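Caderno do laboratório de dados, projeto Zinine
Entrada de 24 de agosto

Dia muito bom! Finalmente temos o arquivo de notícias municipais num estado em que dá gosto mexer. Escrevo já, antes que me esqueça da ordem em que fiz as coisas.

Ponto de partida: a exportação completa da etiqueta "Câmara" do arquivo do Rerent, com 1.125 peças. Depois de correr o filtro de duplicados ficaram 881. A maior parte do que saiu eram despachos republicados com outro título, coisa de uma vírgula ou de um "atualizado" no fim. O filtro antigo deixava passar quase tudo isso, o novo compara o primeiro parágrafo sem pontuação e apanha-os à primeira (que alegria ver a lista encolher).
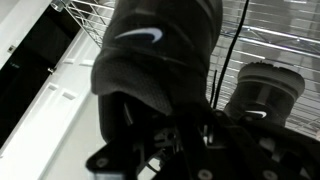 A seguir passei à separação por assunto. Mantive as categorias que tínhamos combinado: orçamento, obras, transportes, habitação, água e saneamento, sessões da assembleia. Acrescentei "nomeações", que estava espalhada por todo o lado e merecia casa própria. As sessões da assembleia continuam a ser a categoria mais confusa, pois um resumo de sessão fala de tudo. Por agora entra com etiqueta dupla: a da sessão e a do ponto que ocupa mais texto.

Fiquei fascinado com as peças de Caputo. O concelho é pequeno e o correspondente local escrevia com um pormenor incrível: quem pediu a palavra, quanto tempo falou, em que ponto se interrompeu para almoço. Há uma série inteira sobre o desvio da carreira do mercado que se lê como um folhetim, com abaixo-assinado, contra-abaixo-assinado e uma paragem que muda de sítio duas vezes. Vale a pena ler de seguida. Guardei-a numa pasta à parte, caputo_mercado.

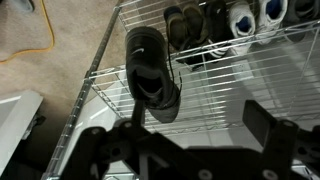
Problema da tarde: as datas. O Rerent guarda a data de publicação e a de última edição no mesmo campo, e quando a peça foi mexida fica só a segunda. Resultado, 167 notícias apareciam fora de ordem, algumas com o presidente da câmara a responder a críticas que ainda não tinham sido feitas. Resolvi indo buscar a data ao endereço da página, onde ela existe, e ao texto nos outros casos ("na sessão de ontem" obriga a ler à mão, paciência). Sobraram 2 que não consigo datar. Estão marcadas a amarelo na folha.

Para quem for mexer no script: a função das datas lê agora primeiro o endereço, depois o corpo, e só no fim o campo do Rerent. Não trocar a ordem. Testei ao contrário e Kundis ficava com o orçamento aprovado antes de ser apresentado.

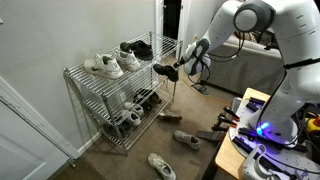

Braço com o sapato preto na pinça, junto à prateleira de cima.

Kundis, aliás, é o próximo. Tem menos peças do que Caputo, mas os títulos são muito mais regulares e acho que dá para extrair os resultados das votações quase sem intervenção. Fiz uma primeira tentativa ao fim do dia com as notícias de orçamento e a coisa funcionou lindamente! Onde tropeça é nas abstenções: umas vezes vêm com o nome do partido, outras com "a oposição", e aí o script atira tudo para a mesma coluna. Preciso de uma tabela de equivalências por mandato. Quem tiver a composição das assembleias já passada a limpo que a ponha na pasta comum.

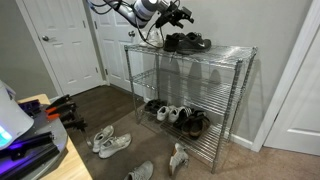

A página de consulta também avançou. Cada concelho tem agora uma linha do tempo, com as peças agrupadas por assunto e o texto completo a abrir ao lado. Ainda me falta decidir o que fazer às notícias que pertencem a dois assuntos. A minha ideia é pô-las encostadas, como o par de ténis pretos na prateleira de cima da estante de arame, um logo atrás e ao lado do outro: veem-se ambas as entradas e percebe-se que andam juntas. Experimentei com a série do mercado e ficou mesmo claro, a etiqueta "transportes" à frente e "sessões" a espreitar por trás.

Por fazer:
- tabela de equivalências dos partidos, Kundis
- rever as duas peças a amarelo
- acentos estragados nos títulos mais antigos (o "ã" vem trocado)
- correr outra vez o filtro de duplicados depois de corrigir os acentos
- cópia da base para o disco do Zinine

A cópia fica a correr esta noite. Amanhã começo pelos acentos.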